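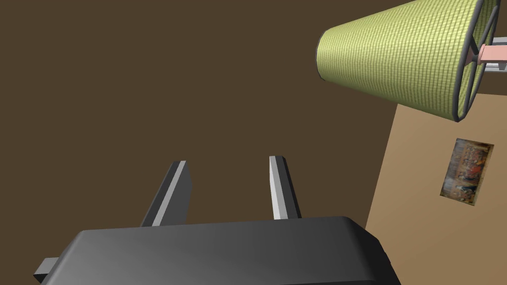

Tue 5 November. Dye bench, second morning on the walnut and iron recipe, and I'm writing this up before lunch because last time I left it until the evening and forgot half of what I'd done. Chrysoula wants the Flustora order in one brown, the same from one end of the cloth to the other, with no clouding and no tide lines, and she has been very patient with me while I produce every other sort of brown there is. The thing to aim for is a dark brown as flat and even as the big plain surface in the picture, without a mark or a pattern in it anywhere. Swatch 10 gets close. It's still a touch red when I take it to the window, and there is a faint cloud near the selvedge, but I would be happy to show it to someone.

What I did differently this time. The wool went through a proper scour first, a long one, and I let it cool in the pot instead of lifting it out hot and shocking it. I had been lazy about this with the earlier lot (the mill says the cloth comes "ready to dye" and I chose to believe them). The rinse water came off yellow and slightly greasy, so I think there was still spinning oil in there, and that would explain the pale blotches on swatches 6 to 8 better than anything I'd blamed up to now. Sorry to the alum, which I was quite rude about last week.

Then the walnut. The hulls are the ones Lerato brought back from Clirnodach in March, dried and kept in paper sacks under the bench. I weighed out 400 g, soaked them for two nights, simmered them for most of yesterday afternoon and strained twice, once through the sieve and once through old sheeting. The second straining is tedious and I resent it every time, but there was a good spoonful of grit left in the cloth, and grit sitting on wool makes freckles. Left the liquor overnight with a lid on. It smells like a wet shed. I've got rather fond of it.

Wool in at 9 from a full soak, heat brought up slowly, held at 77 degrees on the long thermometer. I turned the cloth by hand the whole way through – no wandering off to answer the phone, no "just five minutes" in the office. My shoulders know about it. Next time I'd like two of us on it, swapping over, and Lerato has said she'll do it if I supply the biscuits.

Iron last, in a separate bath, and much weaker than the Mfaume notes suggest. Those notes are for cotton and I don't think they translate. Even at this strength the colour dropped very quickly, and I had the cloth out again almost before I'd finished worrying about it. Rinsed until clear, then rinsed again because I didn't trust the light in here.

Things still bothering me:

- The red. Could be the hulls, could be our tap water. I'd like to run one swatch in rainwater from the butt and see if it shifts.
- The cloud at the selvedge. The cloth folds over on itself just there when I turn it. A wider pot would help, and the only wider pot is at Wustusent, so that means asking nicely.
- Handle. Swatch 10 feels a bit harsher than 9. Iron does that, I know, but Chrysoula will notice straight away because she always goes by touch first and looks afterwards.
- Rubbing. Dry rub on white cotton was clean enough. Damp rub left a faint mark. To be repeated once it has had a few days to settle.

The Flustora reference for this job is 2,103, so please write that on the swatch tags and not "brown wool", which is what I put on the first lot and have regretted ever since. We now have a drawer full of brown wool.

Lerato, if you read this before I see you: the leftover liquor is in the lidded bucket by the sink and I want to keep it. It should have one more bath in it, paler of course, and I thought it might do for those odd skeins you were going to overdye. Please don't tip it away, however bad it smells by then.

Tomorrow: rainwater swatch first thing, then the light test strips if there's any sun at all. Need more alum. Need new gloves too, the left one has a hole in the thumb and so I have a brown thumb.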